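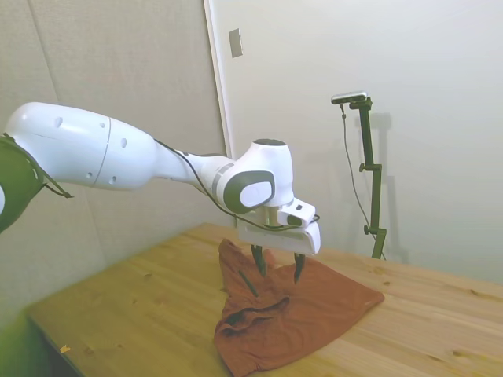

Banex Folding Set, README
Student robotics club, manipulation group
Last touched: September

Read this before you pull the data. Skipped sections are marked TODO, will get to them when midterms are over.

What it is

Demonstrations of one arm with a two-finger gripper working on clothes on a table. Picking, flattening, folding. All teleoperated by club members, no scripted runs in the main set. Made for the Karard student challenge, cloth track, and kept going afterward as our own practice set.

2,000 episodes total. One arm, one table, one room. Don't expect a policy trained on this to work in your kitchen.

Folder layout

banex/
 episodes/
 splits/
 notes/
 calib/
 tools/

episodes/ has one folder per run. Inside: color video, depth, joint states, gripper state, and a small text file with the task label and the outcome.

splits/ has plain text lists, one episode id per line. Train, val, test. Test is 205 episodes. Please don't tune on test. We did once by accident and our competition numbers made no sense for a month.

notes/ is the operator log, typed up from the paper one. Spelling is whatever people typed.

calib/ has camera-to-base transforms. Two versions, see Known problems.

Setup

Arm reaches in over a bare wood table. Black two-finger gripper. Depth camera on an adjustable stand at the far side of the table, pointed down at the work area. Small sensor module on the hand too, cable runs back along the arm. Room light only, overhead, no lamps.

Side view is recorded as well but we left it out of the training loader by default. Turn it on with the side flag in the config if you want it. Makes loading a lot slower.

Tasks

pick_center: grab the cloth near the middle, lift, hold, put back down
flatten: start crumpled, end with no big folds
fold_half: start flat, one fold
fold_sleeves: long sleeve shirts only, sleeves in first, then in half
drag_corner: pinch a corner and pull it to the tape mark

Most of the set is pick_center and flatten. fold_sleeves has only 115 episodes and a lot of them fail. We kept the failures. Outcome label is in the text file, so filter if you only want good ones.

Crumpled starts: operator picks the cloth up by hand, drops it on the table from elbow height, walks away. No rearranging. If it landed hanging off the edge we left it unless more than half was over.

Cloth

40 garments. T-shirts, knit tops, a few towels, two pillowcases. Mostly from the lost and found plus what people brought from home. Each one has an id, and the id is in the episode name, so you can hold out garments properly. The default split does NOT hold out garments, it's random by episode. Use the garment split for anything you want to report.

Knits behave very diferently from the woven stuff. Knit tents up under the fingers and you can get a decent pinch on a ridge. Woven cotton slides. Towels are easy and kind of cheating.

How an episode goes

1. Check the log for the next garment id
2. Home the arm, gripper open
3. Drop the cloth
4. Hands out of the workspace, say "clear" out loud
5. Start recording, wait for the beep
6. Do the task
7. Open the gripper, back off up and away from the table
8. Stop, label the outcome, save

Step 7 matters. Early runs stop the second the fold is done and the policy learned to just hang there holding the shirt.

Outcome labels

ok: task done, cloth released
partial: something useful happened, not all of it
miss: fingers closed on nothing
drop: had it, lost it
abort: operator hit stop for any reason

If you can't decide between partial and ok, put partial.

Baselines

Stimier (our behavior cloning baseline, code in tools/) trains overnight on one card. Fine at pick_center, poor at flatten, basically hopeless at fold_sleeves. It likes to grab the table. Numbers are in notes/results, not copying them here becuase they change every week.

Sugiyama is the keypoint version. Finds a grasp point on the depth image first, then runs a fixed motion. Better on crumpled knits. Bad when the cloth is flat, nothing sticking up for it to find. That's the one we took to the challenge.

Running it

Install what's in tools/requirements
Edit the path at the top of the config
Run check_episodes first, it catches missing depth files
Then train

If check_episodes complains about time stamps going backwards, rerun with the fix flag. Laptop clock issue, harmless.

Known problems

- Somebody bumped the camera stand partway through. Old and new calibration are both in calib/, and the episode text file says which one applies. Clamp knobs get tightened before every session now.
- Depth is noisy at the edges of thin cloth. Pillowcases worst.
- Gripper state lags the video slightly. Not corrected.
- Light changes. Evening sessions are darker.
- Same few people drove most of the runs, so there's a style to it. Lots of approaching from the left.
- Some pick_center runs are labeled flatten. Fixed the ones we found. If you find more, add the id to notes/relabel and we'll get to it.
- Bits of lint and scraps on the table. Wipe it down before you start, but old episodes are what they are.

Rules for adding data

Don't overwrite ids. Don't delete failures. Don't mix in a new gripper without making a new folder. Write the log the same day, after 5 pm everyone forgets which shirt was which.

New garments are welcome, nothing with buttons or zippers for now. Clean please.

Use and license

Free for class projects and research. Say where you got it. Not tested for anything near people, so don't put a policy from this on an arm with someone inside its reach.

TODO

Side view calibration
Rename drag_corner, half the club calls it pull
Upload the second half of the depth files
Results table for the garment split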